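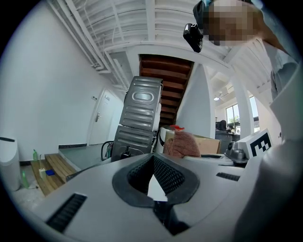
Cambiar de compañía de la luz en febrero es tirar el dinero, me escribió un lector a raíz de la entrada anterior, y que esperase a mayo, cuando bajan las tarifas. Le contesté que en mi caso no cuadraba, y como la respuesta se me fue alargando la dejo en el blog por si le sirve a alguien más.

Vivo en un piso de dos habitaciones con termo eléctrico y sin gas. Llevaba cuatro años con Nurosa, con una tarifa de precio único, la misma a todas horas. El primer año estaba bien de precio. Después hubo dos renovaciones automáticas, cada una con su carta, y yo no leí ninguna de las dos. La factura de enero fue de 211 euros y ahí me puse a mirar.

Lo primero fue bajar los consumos por horas de la web de la distribuidora. Hay que registrarse con el DNI y con el código CUPS, que viene en la factura, en mi caso en la segunda página. El archivo sale en CSV y se abre con cualquier hoja de cálculo. Lo tuve que descargar dos veces porque la primera me puso todos los decimales como fechas.

Con eso delante se ve bastante bien en qué se va el dinero. El termo se encendía por la mañana y otra vez a media tarde, en las horas caras, aunque con mi tarifa eso daba igual. Le puse un programador y ahora calienta de madrugada. El agua me llega hasta la noche sin problema, salvo que haya visitas.

Lo segundo fue la potencia. Tenía contratada bastante más de la que usaba. El máximo del año había sido un domingo de esos de horno y lavadora a la vez, y ni así llegaba. La bajé un escalón. El cambio tardó unos días y no tuvo que venir ningún técnico.

Después pedí precios. Grisier me daba la energía más barata, pero con un servicio de mantenimiento obligatorio el primer año que se comía la diferencia. Mendes no tenía servicios añadidos ni permanencia, y sí tres periodos horarios. Metí mis consumos de doce meses, algo menos de 4000 kWh, en la misma hoja de cálculo y con Mendes me salían 20 euros menos al mes. Firmé por teléfono y me mandaron el contrato por correo esa misma tarde.

Respecto a lo de esperar a mayo: si uno no tiene permanencia puede cambiar ahora y volver a cambiar entonces. Esperar me costaba tres facturas al precio antiguo. Si hay penalización por medio la cuenta es otra, y conviene mirar la fecha de renovación antes de llamar.

Nurosa me llamó dos veces para ofrecerme un descuento. Pregunté si el descuento era sobre la energía o sobre el total y me dijeron que sobre el término fijo, así que les di las gracias y colgué.

Me queda pendiente el radiador del pasillo, que tiene 2000 vatios y lo enciendo más de lo que debería. He visto uno de Cestimholm con termostato, pero no sé si compensa para lo que queda de invierno. Cuando llegue la primera factura completa con la tarifa nueva pondré las cifras en otra entrada.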